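Chapter 6
Planning and Budgeting for a Picking Cell
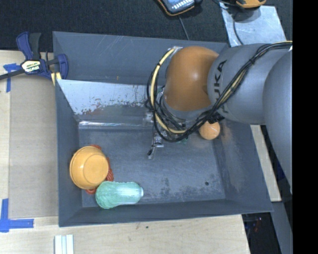

Learning outcomes

After working through this chapter you should be able to:
prepare an equipment schedule for a single-arm picking cell
separate capital items from consumables and recurring costs
write a duty statement that a supplier can quote against
compare two quotations that cover different scopes
set a contingency and defend it to a finance manager

Key terms

Duty statement, scope of supply, dress pack, end-of-arm tooling, reach margin, commissioning allowance, whole-of-life cost, spares holding.

6.1 Where the money goes

The arm is the item most buyers price first. It has a catalogue number and a lead time, and three suppliers will quote for it within a week. The rest of the cell is harder to price. Bins, stands, grippers, cables, air lines, clamps, guarding, floor fixings and labour are often entered as a single line called "ancillaries", and that line is usually where the budget fails.

In bin picking the arm must reach down past the rim of a container, turn its wrist and close a gripper on an item lying at an arbitrary angle. Sloping bin walls give the wrist more room near the top than vertical walls of the same floor area, but they take up more of the bench. The cables and tubes that run along the outside of the arm travel with it into the bin. Their loops need clearance at every wrist angle the program will use. A reach calculation based on the bare arm will therefore understate the space required.

The items to be picked also drive cost. A ball, a bowl and a bottle lying on its side present three different grasping problems. A round item can roll when touched. A bowl may be held by its rim or its base, depending on how it has landed. A translucent bottle can be difficult for some depth sensors, and the buyer should establish this by trial before a sensor is ordered. Where items rest on one another, the duty statement must say so.

6.2 The duty statement

A duty statement describes what the equipment must do, in terms that can be tested. It does not name a make or model. It should cover at least the following:

Items. List every item by size, mass, surface and condition. Supply samples to each tenderer.
Presentation. State whether items arrive singly, layered or in a random heap.
Rate. Give the required picks per hour as an average over a full shift, and state the peak separately.
Container. Give the internal dimensions at the rim and at the floor, the wall angle and the material.
Environment. Record temperature range, dust, lighting, floor type and available services.
Acceptance. Define the test, its length and the permitted number of failed picks.

The acceptance clause deserves the most care. The Poltgate case, used throughout this chapter, concerned a parts distributor that specified a rate of 600 picks per hour and gave no test length. The supplier met the figure over a short run with a full bin. The rate dropped as the bin emptied and the last items settled against the walls. The contract gave the buyer no remedy.

6.3 Equipment schedule

The schedule is a table with one row for each item. Each row carries a description, quantity, supplier, unit price, lead time, expected life and cost category. Four categories are used in this book.

Category A: arm, controller and teach pendant.
Category B: tooling, dress pack, sensors and air supply.
Category C: bins, benches, stands, guarding and fixings.
Category D: engineering, installation, training and commissioning.

Temporary fixings belong in Category C even when their cost is small. Bar clamps and tape are common on trial benches, where the position of a bin may change daily. A production cell needs dowels, stops or a bolted frame, and these must be drawn, made and fitted. If the trial bench is to become the production cell, enter the cost of replacing its fixings at the outset.

Metal bins wear. Floors scratch, coatings peel and edges rust. Surface wear may affect sensor readings as well as appearance, so a replacement interval should be entered under expected life.

6.4 Contingency

Contingency is held against identified risks. In the Poltgate budget, prepared by Reijo Kiiskinen, a rate of 16 per cent was applied to Categories B and C and a lower rate to Category A, for which firm quotations were held. Category D was first entered without contingency. Commissioning then ran almost 30 days past the programme, and the shortfall was met from the following year's maintenance allocation.

Section 6.5 works through the revised Poltgate schedule line by line. Section 6.6 compares the quotations received from Fitzsimmons and Trorham, which differ in their treatment of tooling and spares.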